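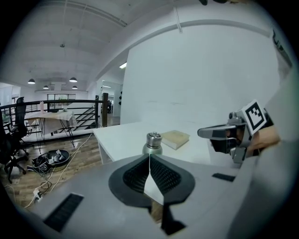 Learning lines is the part of acting that scares people the most, and I get it, I used to lie awake picturing myself standing center stage with my mouth open and nothing coming out. I've done community theater in Trarcombe for a good while now and I still don't have a photographic memory, or anything close to one. What I have is a routine. You don't need much to follow it, either. A metal water bottle and a book lying flat on a white table, like the ones in the photo, would be plenty if the book happened to be your script. Add a pencil and a highlighter and you're set. I'm going to walk you through the whole thing the way I did it for our last show, where I played Aunt Carla in The Santoro House and had 139 lines to get into my head before the off-book date.

Before you memorize anything

Read the play. The whole play, including the scenes you aren't in! I know people who only ever read their own pages and then wonder why a line in Act Two makes no sense to them. Read it once straight through like you would a novel, and don't highlight yet. If you can, read it a second time out loud and do all the voices. It takes an evening. Shut the door if you live with other people.

On the second read, look up anything you can't pronounce or don't understand. I once said "chaise lounge" through three weeks of rehearsal before our director, Giorgia Pellegrini, took me aside. It's a lot harder to unlearn a mistake than to get it right at the start, so sort this stuff out now.

Mark up the script

Now you can highlight. I do my own lines in yellow and I underline my cue in pencil, meaning the last few words the other person says before I talk. Please don't skip the cues. A lot of first-timers learn their own part as one long speech and then freeze in rehearsal, and it's always for the same reason - they know what to say and have no idea when to say it.

While you're in there, draw a pencil line across the page wherever the conversation changes direction. Someone walks in, somebody changes the subject, a secret comes out. Those chunks are what you'll learn from, one at a time. Mine are usually half a page to a page. If a chunk has more than eight or nine of my lines in it I split it again.

Leave room in the margin for blocking, and write it in pencil. It will change. Then it will change back.

Learn one chunk at a time

Take your first chunk and a sheet of paper or a big index card. Cover the page, then slide the card down until you can see your cue but not your line. Say the line out loud. Slide the card down and check.

Got it? Go on to the next one. Didn't get it? Read it aloud 3 times, cover it, and go back 2 lines before you try it again. The going back matters. You want to come at the line from the one before it, the way you will on stage, and if you only drill the line by itself you'll know it beautifully and never be able to find your way to it.

Do it out loud every time. Mumbling is fine, whispering is fine, but your mouth has to move. I've tried learning on the bus by staring at the page and I might as well have been reading the ads.

When the first chunk is solid, learn the second one by itself. Then run them together. Then learn the third, and run all of those. You'll get sick of the opening scene (I could probably do Aunt Carla's entrance under anesthetic) but you'll have it cold for opening night, which is when your nerves are at their worst.

One small trick for scenes late in the play: start a session there now and then. If you always begin at page one you'll run out of energy at the same point each time, and the last act will be mush. I learned the final scene of the Santoro play second, right after my entrance, and I was so glad.

Record your cues

Use whatever recorder is on your phone. Read everyone else's lines in a flat voice and leave a silence where yours go. To get the silence the right length, say your line in your head while it's recording. Then play it back while you do the dishes or fold laundry and fill in the gaps.

Keep the flat voice, by the way. If you act out the other parts, you'll get used to your version of them, and then your scene partner will do it completely differently and throw you off. I made one where I gave the grandfather a big booming voice, and the real guy played him almost in a whisper. I missed that cue for a week.

Make a separate recording for each scene and name it something you'll recognize. I had eleven files called "new recording" and I'd rather not talk about it.

Get up and move

Once you're fairly steady with a scene, stop sitting down for it. Put a chair where the sofa goes, put a shoe where the door is, and walk your blocking while you speak. Lines stick to places. There's a speech in the second act I could never get through at the kitchen counter, and the minute I started crossing left on "and another thing" the rest came right along behind it.

If your character handles props, use stand-ins. A wooden spoon has been a candlestick, a telephone and a letter opener in my living room.

Find someone to run lines with

Anyone who can read will do. Tell them up front what you want, though, because people love to help too much. Ask them to wait until you say "line" before they give you anything, and then to give you only the first few words. Also ask them to correct you when you paraphrase. It's annoying, and you'll want to argue that yours means the same thing. It may well mean the same thing, but your scene partner is waiting for the words on the page.

Hand out snacks. Ask for half an hour, and stop when you said you would.

How long to spend

I do twenty minutes in the morning with my coffee and another twenty right before bed. The bedtime one is my favorite. I go over only what I learned that day, nothing new, then lights out. By breakfast it has usually settled a bit. Long sessions don't work for me at all - after an hour I'm just making noise.

If your off-book date is close and you're behind, learn the scenes with the fewest people first. In a crowd scene somebody can usually cover for you. In a two-hander there's no place to hide.

When you go blank anyway

You will at some point, and it's survivable. Breathe out. Look at whoever spoke last and think about what your character wants from them. Nine times out of ten the line, or something near it, shows up. If it doesn't, say anything that gets the scene to the next bit. In our second performance I skipped most of a page, and the actor playing my nephew asked me, "But what about the will, Aunt Carla?" and there we were, back on track. I bought him a milkshake afterward.

In rehearsal, just call "line" in a normal voice and stay in the scene. Don't apologize, don't make a face, don't slap your forehead. It slows everybody down, and you'd be surprised how fast it turns into a habit.

And keep running your lines after the show opens! I do a quick mumble-through in the car before every performance, fast and with no acting, parked behind the hall with the windows up. If there's a long break between weekends, do the full play once in the middle of it, out loud, shoe by the door and all.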